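July 29, 2022
Sistach bench, both arms, toy kitchen task

Spent most of today on the corn again, and I'm happier with it than I was last time! Selvaraj took the leader handles for the first set and I sat at the keyboard, then we swapped after lunch (my wrists are not what they were). We stopped at 69 demos, 18 of them marked bad, mostly mine.

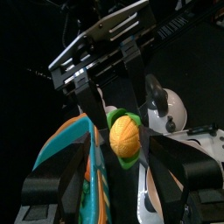

What I keep relearning is how much the hands want to rush. When I drive slowly and pause a moment before closing the fingers, the replay looks calm and the gripper angle is easy to read in the plots. When I hurry, I get a little wobble right at the grasp, and I don't want the policy picking that up from me. Selvaraj has a lovely way of coming in a bit wide and then squaring up — I'm trying to copy it.
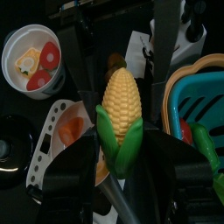 The husk is still the fussy part. Closing on the leaves feels fine through the handles, but I'd like to try some grasps higher up on the kernels too and keep those under their own label. Bjartur, if you read this before I find you: the wrist views are saved in the Elau folder, please don't rename anything until I've trimmed the starts.

Still to do: check the clock offset between the two arms, and rerun episode 1284, where the log stops early.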